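Chapter 9
Choosing a Two-Arm Bench Kit

A small shop that wants to automate a handling job can now buy both arms already bolted to one beam. This chapter follows one such product, the Stellow kit, from the order form to daily use. Phones and phone cases serve as the parts throughout. 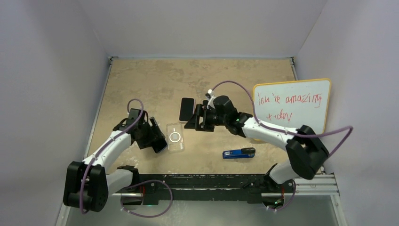
The kit is sold in 3 versions. All share the same arms and differ in software and support. The basic license runs 24 months, and the Macedo service plan adds up to 31 hours of remote help. Buyers often compare arm reach first - a fair place to start, but grip matters more with flat, smooth parts. A phone held between two grippers needs both arms to agree on where it is. 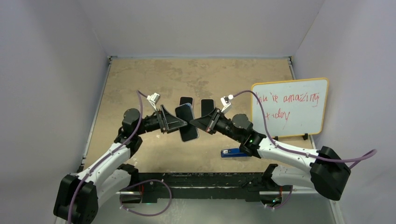 Elaine Arruda advises buyers to bring their own parts to the demonstration and to ask for the same task several times in a row. She also wants the price of spare fingers in writing before anyone signs.

Section 9.1 begins with the order form and the terms used in it.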